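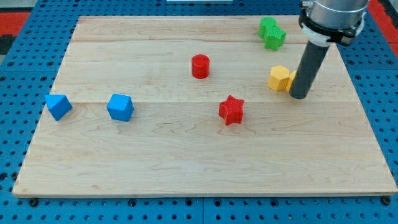 Slide 1. Maple work surface, eight printed blocks and the rod tool.

Search this site Enter keywords Go

Gathering Examples for a Learned Pushing Policy: Speaker Notes
Obadia Nzioka, Noltby Laboratory
Mid-year program review, 25 July 2019

Opening

Thank the chair and acknowledge the Henao program for its continued support. State at the outset that this talk concerns the collection of data. Training results will be presented in the next session and questions on model architecture should be held until then.

Leave slide 1 on the screen throughout this section. The blocks come in four colours: blue, red, yellow and green. The task is to move a named block to a named place by pushing alone. The arm carries a plain rod, and the operator has no means of grasping or lifting. Members of the review panel who attended in May will recall that the earlier tool was a flat paddle. It was withdrawn after operators reported that it hid too much of the board at low angles. The rod still hides a block from time to time, as it does one of the yellow pieces on the slide, and these cases are retained in the collection.

Definition of an example

Read this part slowly. An example consists of one written instruction, one continuous recording of the arm under human control, and one outcome label. Typical instructions are "move the red star toward the blue cube" and "bring the green star away from the green cylinder". Instructions are written before the recording begins. A second label is applied afterwards by a reviewer who has not seen the first. Where the two labels disagree, the example is set aside and does not enter the training portion.

Current position

The collection at the close of the last quarter stood at 885 accepted examples. A further 366 were recorded and set aside. The panel may ask why that second figure is so high. Most of the rejected recordings fall into two groups: those in which the operator finished a different instruction from the one issued, and those in which a block left the board. The remainder were lost to a clock fault between the arm controller and the Giltent recording software, since corrected.

Operators

We trained 21 operators across two sites. Each completed a half-day induction and a supervised session before any recording was counted. Sessions are limited to roughly 3 hours, inclusive of breaks. Performance toward the end of longer sessions was noticeably poorer in the pilot, with hurried pushes and a tendency to approach every block from the same side. The second of these is the more serious for our purposes. A policy trained on one-sided approaches will reproduce them.

(Pause. Offer to circulate the induction manual.)

Starting arrangements

Refer again to slide 1. The blocks are toward the back and middle of the board, and the near half is clear. Arrangements of this kind were over-represented in the pilot, when operators reset the board by hand and favoured whatever was convenient to reach. Since May the starting positions have been issued from a printed sheet drawn up by the Zirnthorpe scheduling tool. The sheet calls for crowded corners, touching pairs and blocks close to the front edge. Operators dislike it. Resets take longer and the acceptance rate has fallen, but coverage of the board is considerably more even.

The wood grain has also been raised with us. It was proposed that the maple be replaced by a uniform grey sheet to simplify the visual problem. The recommendation of the laboratory is to keep the present surface until the first full training run has been assessed.

Requests to the panel

Approval is sought for a second recording station at the smaller site, and for a part-time reviewer so that labelling keeps pace with collection. Costings are in Appendix B of the written report. Do not read them aloud.

Close by inviting questions on method.

Shares 3 Comments (3)

Graham_P: Were the set-aside recordings kept? Disagreement between labellers would be a useful subject in itself.

O. Nzioka: They are kept in full and may be requested through the program office.

tablesaw_ottawa: I would keep the maple. Our group changed to a plain grey surface and had to start the collection over when we moved labs.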